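FOR IMMEDIATE RELEASE

Forkance Opens the Shared Desk, a Program for People Who Own Too Many Pens

MOYNIHAN, June. Forkance, the office furnishing outfit best known for talking customers out of buying more furniture, today announced the Shared Desk, a small program for workplaces where everyone uses the same tables and no one can find a highlighter.

The idea is modest, and the company would like it to stay that way. A workplace signs up and receives a desk set: one pen cup, one lamp, and a single page of instructions, in large type. Whatever can't live in the cup, under the lamp or in somebody's bag goes into a box for 2 weeks. If it hasn't been asked for by then, it goes to a new home.

Forkance tried the program on 17 shared tables before announcing it. Those tables gave up around 3,000 loose items, most of them pens, and a good many of the pens had given up first.

"I have spent my working life designing places to put things," said Tuulikki Aaltonen, who leads the program. "People thank me and go out and get more things. So this time I made the cup small."

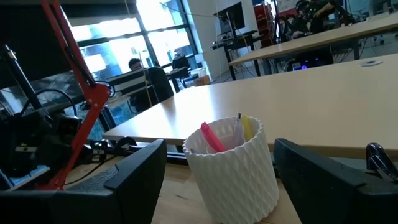
The cup is called the Nudus. It is white and round, with a diamond pattern on the outside that gives the fingers something to hold. Forkance suggests a pen and a highlighter or two, and asks that scissors be kept somewhere they can be missed. A cup stuffed to the rim, the instructions say, is a drawer standing up.

The lamp gets more room on the page, as lamps cause more arguments. The program favors the old balanced-arm kind with a round base, in a color loud enough that a person walking off with it will be noticed. Red did well in the trial. The page has three things to say on the matter:

1. Set the base flat on the table, clear of the edge and off everyone's paperwork.

2. Keep the cup to one side of the lamp, where a hand can reach it without knocking the shade.

3. Move the shade by the shade. The thin arm will follow. Put it back where the next person can sit down without ducking.

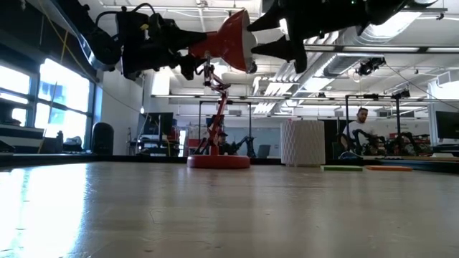

What It Costs and How to Join

The program is open to offices, studios, workshops and schools with at least 2 shared tables. The first 15 workplaces to sign up will get their desk sets free, along with a visit from Aaltonen, who will look at the tables and say very little. Later sign-ups pay for the cup and lamp and may skip the visit.

A second cup, the Prukau, is planned for people who work with paintbrushes. It will be taller. Forkance has already been asked whether it could also be wider, and has replied.

About Forkance

Forkance furnishes shared workplaces from its shop in Moynihan. It sells tables, lamps and cups, and will come and take away a filing cabinet if asked nicely.

Press Contact

Tuulikki Aaltonen, Forkance, Moynihan. Calls are best before noon. Please have your own pen ready.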